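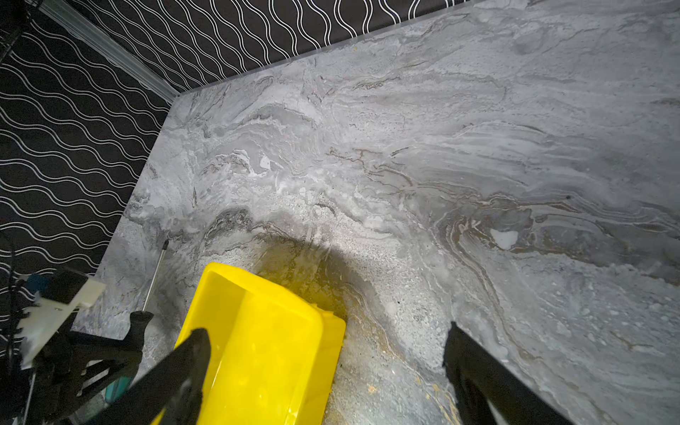

How many calories in homemade lentil soup if you dont measure the bowls? Trying to log dinner. Made a big pot, red lentils, one carrot, oil, no idea of servings. I could weigh a portion I guess. App says 141 per cup, another site says 201. Which one?
Randa Daher

2 answers

Neither really. Add up what went in the pot, dry lentils, oil, all of it. Weigh the whole pot of soup (subtract the pot). Divide. Then weigh your portion, minus the container, and multiply. Oil is what throws people off, a big glug is easily 100+ calories and the app entry probaly has none. Mine came to 665 for the whole pot last time, but I make a small one.
Chantal Carrier

just use 201, better to guess high. soup is mostly water anyway

Comment from Randa Daher: ok will weigh it tonight. does it matter if the lentils were soaked first?

Comment from Chantal Carrier: no, go by dry weight on the bag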